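3.2. La zona de entrada y el guardado de objetos personales

La segunda parte del trabajo de campo se centró en la zona de entrada de las oficinas, el lugar donde los empleados dejan abrigos, bolsas, mochilas y paraguas al llegar y de donde los recogen al marcharse. En la sección anterior se describieron los puestos de trabajo, donde el desorden es sobre todo de papel y de material de escritorio. En la entrada predominan los objetos que vienen de la calle, y su permanencia es más corta: casi todos pasan allí una sola jornada. El registro completo consta de 1.332 anotaciones, de las cuales 411 corresponden a mochilas y bolsas de mano.

Se distinguieron cuatro tipos de lugar de depósito. El primero es el mobiliario previsto para ello: percheros, taquillas con llave y ganchos de pared. El segundo son los asientos, tanto las sillas de visita como las de oficina. El tercero lo forman las superficies horizontales de otro uso, en particular los alféizares y la parte superior de los archivadores. El cuarto es el suelo. Esta clasificación procede del inventario de Clindus para espacios compartidos, con una modificación: los respaldos de las sillas, que en el original figuran junto a los ganchos, se contaron aquí como asientos. La decisión afecta a 98 anotaciones y no altera el orden de los resultados.

Las taquillas se usaron menos de lo esperado. En la oficina de Skiltoteck, donde cada empleado dispone de una puerta asignada, los entrevistados explicaron que guardaban en ella calzado de repuesto, documentos o un cargador, es decir, cosas que se quedan de un día para otro. La mochila diaria rara vez entraba. Varios mencionaron el tamaño del compartimento; otros, la molestia de llevar encima una llave pequeña. En Oshima las taquillas no están asignadas y el uso fue todavía menor, salvo los viernes por la tarde.

El perchero plantea un problema distinto. Está pensado para prendas, y una mochila colgada de un perchero de pie ocupa más espacio que un abrigo y carga el peso en un solo lado. Los participantes lo sabían y lo compensaban de manera informal, colgando las mochilas en lados opuestos o reservando las perchas altas para la ropa. Cuando el perchero estaba lleno, la mochila pasaba a la silla más próxima. 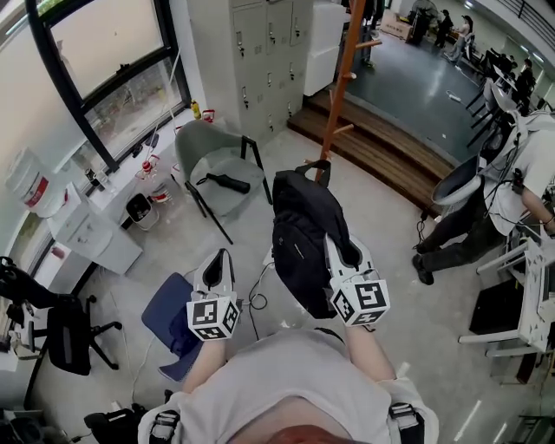
Las sillas cumplen, por tanto, una función de reserva. Un paraguas plegado sobre un asiento, una bolsa colgada de una mesa o una mochila apoyada contra una pata son soluciones que nadie ha acordado y que casi todos aceptan mientras no haga falta sentarse. El conflicto aparece con la llegada de una visita. En esos casos la persona que recibe retira el objeto, a menudo ajeno, y lo lleva a otro lugar de depósito — casi siempre el suelo — sin avisar al dueño. De este desplazamiento dependen buena parte de las pérdidas breves que recogen las entrevistas, entendidas como aquellas en que el objeto se localiza en la misma sala tras unos minutos de búsqueda.

Los alféizares anchos merecen una mención aparte. Reciben envases, frascos y otros objetos menudos que no tienen sitio propio, y una vez ocupados apenas se despejan. En Illus se pidió al personal que vaciara el alféizar un martes por la mañana; a los 5 días volvía a estar cubierto en unas tres cuartas partes de su longitud. Las mochilas casi nunca acaban en estas superficies.

Figura 4. Zona de entrada con taquillas, perchero de madera y sillas. En primer plano, una mochila negra sujeta por el borde superior.

Queda por examinar el papel de la distancia a la puerta. Los croquis de planta indican que el primer mueble disponible en el recorrido recibe más objetos que el mueble previsto para ellos, si este queda unos pasos más adentro. Esta cuestión se trata en la sección 3.3, junto con los datos de salida al final de la jornada.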